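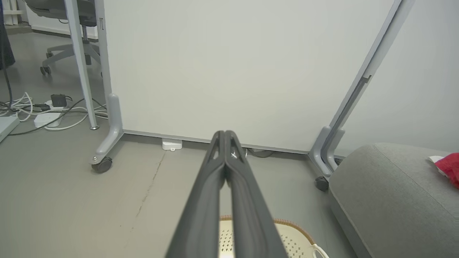 White partition panel on casters, cables on the floor to the left.

How to Place a Rolling Partition in a Shared Office
By Genalyn Lagman
Updated 2023-09-29

A panel on wheels is the quickest way to split a room, but the casters and the floor under them need a little attention first.

What you need
A rolling panel
Hook-and-loop cable ties
A flat cable cover, 47 inches or longer
A broom

1. Clear the path. Pick up loose cables between the panel and the spot where you want it. Coil the spare length and tie it near the desk it belongs to. A caster will stop dead against a cord, and a tall panel can tip when that happens.

2. Sweep. Grit on bare concrete gets into the wheels and makes them drag.

3. Move it with two people, one at each upright. Push low and go slowly. Don't pull from the top edge.

4. Set the angle. Leave enough room behind the panel for a chair to roll back from the desk. We sat down and tried it before settling on a spot.

5. Deal with cables that have to cross under the panel. Run them straight through the gap below the bottom edge — never under a caster — and put the cover over any part where people walk.

6. Lock the casters if yours have brakes. If they don't, rubber caster cups will hold the panel in place.

Check the ties again whenever a desk moves. Ours were last redone in December, and by spring half the cords were back on the floor.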